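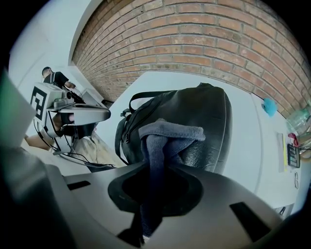 Grip and Lighting Package – Pre-Rental Inspection, with Comments
Barelwood Stage, small room
Inspected by: Mayuree Prasertsri
Date: 23 May 2023

Marks used: OK, FIX (usable after a repair), PULL (does not leave the building). Comments are mine. Chandrasekhar Nair has added his where he disagreed, and I have left them in as a courtesy.

STANDS

Rolling stands, brakes hold on all casters: FIX
Two casters on the tall one spin with the brake down. Somebody has wrapped them in gaffer tape, which makes the stand very hard to move and still doesn't stop it.

C-stands, knuckles tighten and stay tight: OK
The one with the yellow band needs a firm hand. It has needed a firm hand for as long as I have worked here.

Risers lock at every height: PULL (one)
The stand marked M slides down an inch at a time under load. You'd hardly notice until your key light is at chin level and the actor is looking worried. Tagged red.
C.N.: It only slides with the big softbox.
M.P.: We only use it with the big softbox.

Sandbags, 19 on the sheet: FIX
Counted 19. Three leak. Please stop putting leaking bags back at the bottom of the pile.

FIXTURES

Mulligan four-tube banks, housings and yokes: OK
Scratched, one bent barn door, all of it cosmetic. The bent door now closes if you lift it slightly and mean it.

Mulligan banks, all tubes same color: FIX
Bank 2 has three daylight tubes and one that belongs to some other idea of daylight. It reads green on camera. A renter in October told us this and we told him it was his monitor. I would like that on the record.

Pillero LED panels, power up and dim smoothly: OK
Smooth down to the bottom of the range, where they go straight to off. They all do this. It's on the rental sheet now, in bold.

Pillero panels, fans: FIX (one)
Quiet for the first 14 minutes, then a ticking noise. Whoever ran the last check did a five-minute test, so congratulations to them on a clean report. Run it for half an hour next time, in the room, with the door shut.

Safety cables on everything that hangs: PULL until sorted
Four fixtures had none. Two had a cable clipped to the fixture at both ends, so it was protecting the fixture from being separated from its own cable. Nothing goes overhead until each one is looped around the pipe. This is the item I will be unpleasant about.
C.N.: Agreed, and she was.

POWER

Extension cords, jacket and strain relief: PULL (two)
Both have cuts in the outer jacket near the plug. One had been repaired with electrical tape and the other with optimism. I have cut the ends off both so they can't come back.

Utex distribution box, breakers and labels: FIX
Breakers trip and reset as they should. Circuits 3 and 4 have their labels swapped. Everyone who works here knows, and everyone who rents it finds out.

Grounds tested: OK
All outlets in the box and on the wall. Tester is in the drawer under the gel rolls. Put it back in the drawer under the gel rolls.

Cable runs across the doorway: FIX
The rubber ramp is being used to prop the back door open. I moved it to the doorway. I expect to move it again.

HEAT AND FIRE

Gel and diffusion kept off hot lamps: OK
The old tungsten unit has a scorch on its frame that matches a scorch on a sheet of 216. Sheet thrown out.

Gloves near hot fixtures: FIX
One pair, both left hands. New pair ordered, one of each.

Extinguisher charged and reachable: FIX
Needle in the green. Reachable if you first move a rolling case, a ladder and the flag box. Cleared today, floor taped.

LADDERS

Feet and spreaders: OK

Top step warning label: OK
Legible, and from the footprints on it, widely read.

SUMMARY

Room can be rented for floor-standing work from tomorrow. Nothing overhead until the safety cables are done and I have signed the line below. Stand M and the ticking Pillero stay on the repair shelf.
C.N.: Can we say "soon" for the cables? There's a booking.
M.P.: We can say it when there are cables.

Overhead rigging cleared by: ____________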